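Grade the notebook, then the run

Apr 13, 2024

Our robotics club at Skolasau has 29 students and one afternoon at the end of term when everything counts. Each team gets 5 minutes, its robot does the task or fails to, and the score out of 100 goes on the wall. I have coached the club for four years and I think we should stop doing it this way.

The trouble is what the score teaches. Last August a team led by Trí Đặng spent most of its practice time finding out why their arm drifted after a long session. They tracked it to a loose set screw, wrote it up, and changed their starting routine. On the day they scored 41. Another team copied a set of positions by hand, never tested anything else, and scored 88. Both teams drew the obvious lesson.

My colleague Vilho Huttunen disagrees with me, and he has a point. He says a deadline makes students finish, and that a notebook can be padded the night before. I have read some of those notebooks. But a padded notebook is easy to spot if you ask its author two questions, and a lucky run is very hard to spot at all.

This term's task, which the students named Irnenard, is putting plates in a dish rack with two arms. It sounds like a chore, and some parents have told me so.

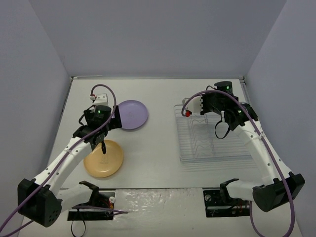
A plate is a good teacher, though. It is thin, it lies flat, and a finger that comes down in the wrong place will only push it along the table. Students have to decide which arm does what and when the other one should stay out of the way. Those decisions are the work, and a final score records almost none of them.

So my proposal is simple. Keep the run, but make it worth a quarter of the grade. Give the rest to the log, the changes a team made, and a short talk with a coach who was not involved – 10 minutes is enough. Teams that fail on the day should be able to explain the failure and get credit for it. I would like us to try it for one term, starting with the next task.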